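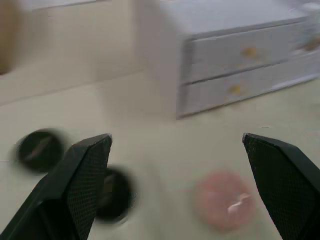 Light beige tabletop.

Tung oil and hardwax oil get lumped together in most finishing guides, and the dry times printed on the cans assume a room warmer than mine. My shop sits at 50 degrees for most of the winter. I kept notes on two finishes over the same batch of maple offcuts and am posting them before I lose the notebook.

Boards were sanded to 180, wiped with mineral spirits, and left overnight. Half got plain tung oil cut one to one with thinner. The other half got Holzer hardwax, straight from the can, applied with a white pad and buffed off after 17 minutes.

Tung oil first. Coat one soaked in fast at the end grain and slowly everywhere else. I flooded it, waited, and wiped. It stayed tacky for three days. Coat two took four days and coat three took nearly 7. I stopped at five coats. The sheen is low and even, with a slight yellow shift against a bare reference piece. Water left overnight under a glass raised a pale ring that faded by the following afternoon.

The hardwax was dry to the touch the next morning. Second coat went on after a light pass with a gray pad. It has less color shift than the tung oil and more drag under the hand. The same water test left no ring, but a drop of soy sauce left a mark I could not buff out. Kerstin Haugland had warned me about that in a comment on the Mokent post, and she uses a third coat on anything near a kitchen. I have not tried a third coat.

Two application notes. Stir the hardwax down to the bottom of the can, as the solids settle into a paste and the top layer alone will cure soft. Dry oily rags flat on concrete, outdoors, single layer. Balled-up rags can catch fire without any help.

Total time on the tung oil boards, counting cure, was 11 weeks. For the Rurthorpe shelves I am going with hardwax. The tung oil goes on the bench stool, where a ring or two does not matter.

Next on the list is card scraper burrs, once the new file arrives.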